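Sofabezug grau, Webstoff – dunklere Stellen nach dem Waschen

Forum: Polster & Textilien

jtoledo65
Samstag
Hallo zusammen, wir haben seit zwei Jahren ein Sofa von Stidetti mit abnehmbaren Bezügen, grauer Webstoff. Den großen Sitzbezug habe ich letzte Woche bei 30 Grad gewaschen und liegend trocknen lassen. Seitdem sehe ich dunklere Flecken, je nach Licht mal mehr, mal weniger. Neu kostet der Bezug 600 Euro, das will ich vermeiden. Waschmittelreste? Oder ist der Stoff hin?
Gruß, Jeferson

Iolanda P.
Welches Waschmittel, und wie voll war die Trommel? Bei Pulver und voller Maschine bleibt gern etwas im Gewebe. Ein Foto vom Stoff bei Tageslicht wäre gut.

jtoledo65
Flüssigwaschmittel, normale Dosis, die Maschine war ziemlich voll. Der Bezug liegt jetzt ausgebreitet. Die Farbe geht leicht ins Graugrüne, meliert war er schon immer. Die dunkleren Stellen sind nur schwach.
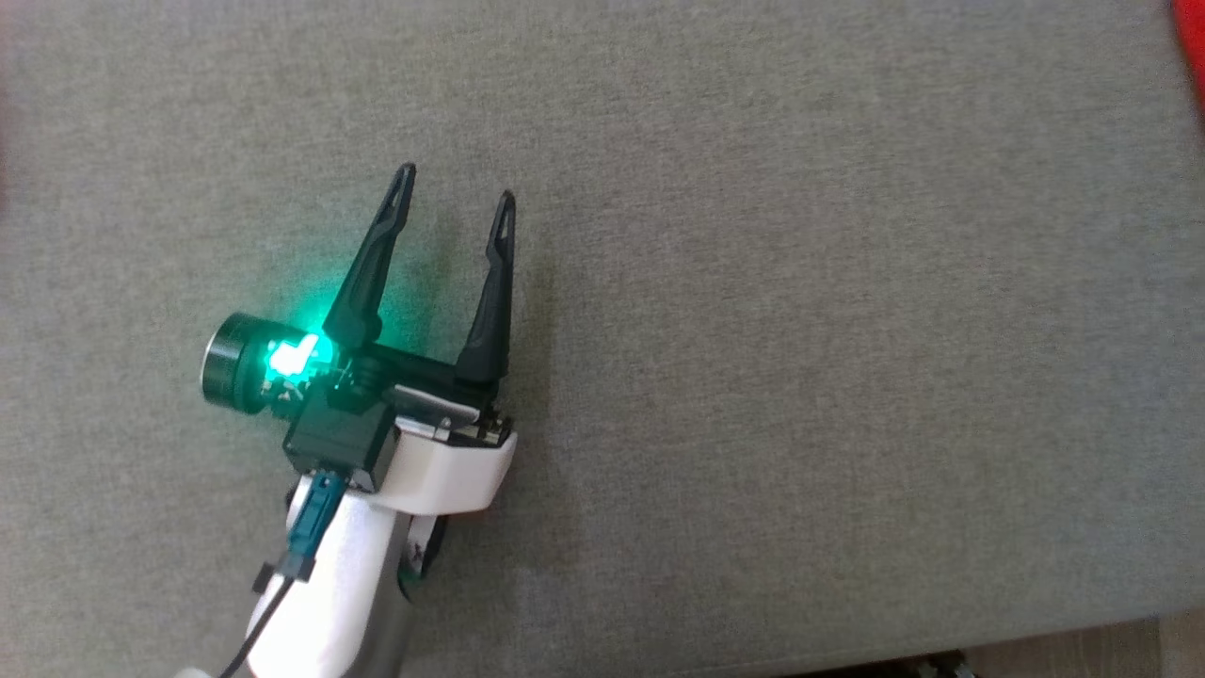

Kohei Tanabe meint, man solle erst einmal ohne Waschmittel nachspülen, kalt und mit wenig Schleudern, und den Bezug danach im Ganzen beurteilen. Er hatte das bei seinem Liltis-Sessel auch und musste zweimal spülen.

Ehsan_J
Sehe ich anders. Bei so feinem Gewebe kann das auch die Strichrichtung sein. Mit der flachen Hand in eine Richtung streichen, dann von der anderen Seite draufschauen. Wenn die Stelle heller wird, braucht man nichts zu spülen. Jede Wäsche mehr lässt den Bezug weiter eingehen, und dann geht der Reißverschluss nicht mehr zu.

Iolanda P.
Kalt gespült geht da nichts ein. Außerdem hat ein glatt gewebter Stoff keinen Strich wie Velours.

Ehsan_J
Meiner hatte laut Etikett auch keinen und hat trotzdem geschattet. Steht bei dir eine Scheuerzahl drauf?

jtoledo65
Ja, 3000 Touren stehen auf dem Zettel. Kommt mir wenig vor.

Ehsan_J
Ist für ein Sofa sehr wenig. Dann würde ich erst recht nicht bürsten.

jtoledo65
Das Streichen habe ich probiert, eine Stelle wurde heller, die anderen blieben. Morgen früh spüle ich einmal kalt durch und melde mich wieder.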